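May, 16:10
Posted by: Setance Plots list

The leek order is in. We have 300 seedlings from Stirnberg, to be shared between 16 plots. Collect them from the top gate and bring your own tray — the last lot of trays never came back.
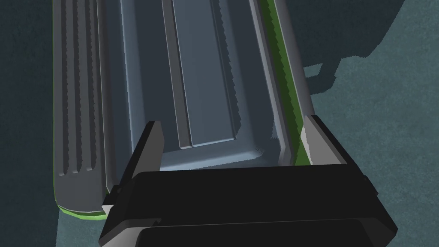
One member wrote earlier:

> Are these Stirnberg leeks the same as last year's? Mine bolted. I'd sooner pay extra for Chevalier.

They are a later sort. Chevalier wanted a minimum order of 500, too many for us. 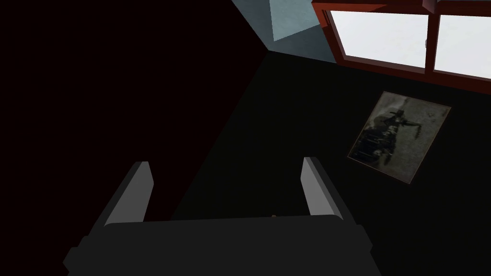 Trenches should be 10 inches deep if you want long white stems. I put a board down each side to hold the soil back. Mine lean outwards at the top, much like the two pale grey fingers there, with a clear gap between. Fill in bit by bit as the leeks grow.

Water is back on at the Famar end.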